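Search this blog
Search

A Note on the Spring Quilting Schedule

Readers of this blog will know that the winter months were devoted to card making, and that very little sewing was reported between the holidays and the end of March. With April now under way, I wish to set out the work planned for the coming season, together with certain changes to the manner in which patterns and notes will be shared here.

The principal undertaking is a lap quilt in the pattern known among our members as Seredon. It is a block pattern of moderate difficulty, composed of half-square triangles set around a plain center. I first encountered it in a handout prepared by Lakshmi Nair for the Tanui sewing circle, and I am grateful for her permission to discuss it. The handout itself will not be reproduced on this site. Members of the circle may request a copy at the regular meeting.

The finished quilt requires 70 blocks, arranged in ten rows of seven. I have completed four blocks to date. Two of these were found to be undersized when measured against the template and have been set aside for use in a pillow cover. The fault lay in the seam allowance, which had drifted wider than a quarter inch over the course of an evening. I have since placed a strip of tape on the bed of the machine as a guide, and I recommend the same practice to any reader who sews for long periods without stopping to measure.

Fabric for the quilt has been drawn almost entirely from existing supplies. The plain centers are cut from a cream cotton purchased two years ago at Drillinora, where the remnant table remains the best source of solid colors within a reasonable drive. The triangles are a mixture of greens and grays. A small quantity of a darker green will be needed for the binding, and this has not yet been purchased.

Several readers have written to ask whether knit fabrics may be included in a pieced quilt. They may, provided that each piece is backed with a lightweight fusible interfacing before cutting. Without interfacing, the knit will stretch as it passes under the presser foot, and the block will not lie square. Garments should be washed and dried before any cutting takes place, and fabric softener should be omitted from that wash. Printed areas should be covered with a pressing cloth and should never be touched directly by the iron.

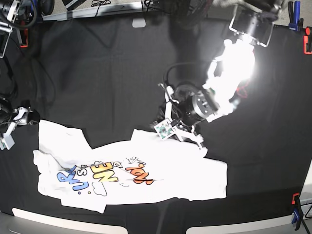 White T-shirt with a printed front, laid out on black cloth.

A further question concerned thread. I use a 50-weight cotton for all piecing and see no reason to change. Debora Monti, whose hand quilting has been mentioned here on earlier occasions, prefers a heavier waxed thread for the quilting stage and has kindly offered to demonstrate her method at the April meeting of the circle. Those who wish to attend should bring a hoop, a short needle, and a practice square with batting already basted in place. The demonstration will begin at 7 p.m., and latecomers are asked to enter by the side door so that the lesson is not interrupted.

On the subject of batting, I must correct a statement made in my previous post. I wrote that the Gitum cotton batting could be quilted at intervals of up to ten inches. The correct figure for the roll I own is eight inches. I regret the error. Any reader who has already marked a quilt top according to the earlier figure should add a further line of stitching between the widest rows, or select a different batting.

The card making portion of this blog will continue on a reduced basis. I have approximately half a box of blank card stock remaining and intend to use it for birthday and thank-you cards through the summer. The scalloped border punch, which had begun to leave ragged edges, has been restored to good order by punching several times through folded aluminum foil. Instructions for the pressed-flower card have been requested more than once and will appear in a separate post when the pansies are ready to be picked.

This blog has now received its 500th comment, left beneath the post on storing ribbon. I thank all those who have taken the time to write. Comments are read before they are published, and a delay of a day or two should be expected. Questions concerning a particular pattern should be placed under the post in which that pattern is discussed, as this greatly assists other readers in finding the reply.

Progress on the Seredon quilt will be reported as each row is joined. The first row requires three more blocks of the correct size after the next two are trimmed, and I expect to lay it out on the dining table before the end of the month. The choice between straight setting and a narrow gray sashing remains open, and opinions on the matter are welcome in the comments.

Contact | Copyright, all rights reserved | Back to top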